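Keep the Key Counter Open

Rutley council wants to shut the key counter at Terner Hall in September and put door codes on all 38 rooms. I have hired a room there for six years and I think it is a mistake.

The case for codes is cost. Lost keys came to 600 pounds last year, according to the notice on the door. That is a small sum for a building used every night of the week. A split ring and a metal tag are cheap, and most people can work them without being shown.
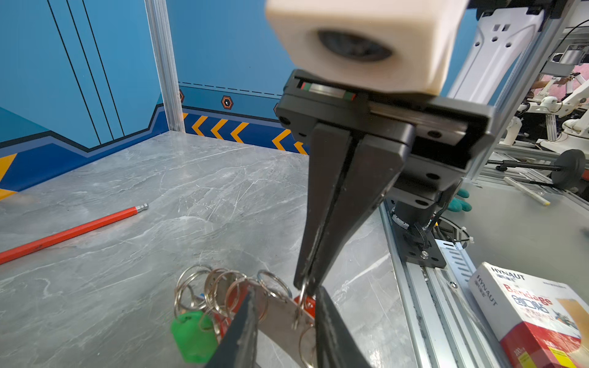

What a code does not do

A code gets passed on. Selamawit Seyoum, who teaches sewing in room 13, was sent hers by three different people before she had asked for it. A key can be in one pocket at a time, and whoever signed for it has to bring it back.

The counter is also where you report a blocked sink or a broken chair.
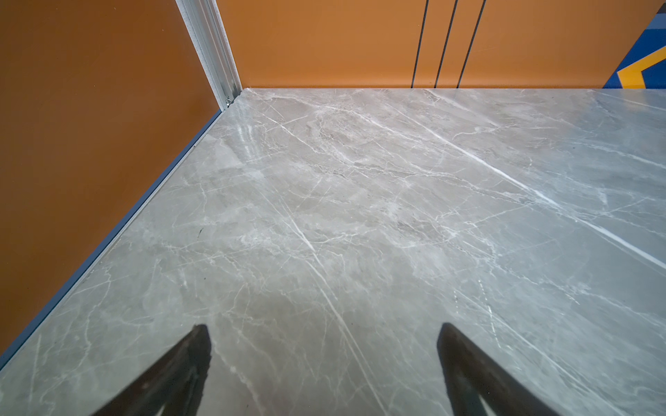
Take it away and those reports go to a web form. The library at Benavides made the same change, and a dripping tap there ran on for weeks. I would keep the counter, charge a fair deposit on each key and look at the figures again in a year.

Jhair Arango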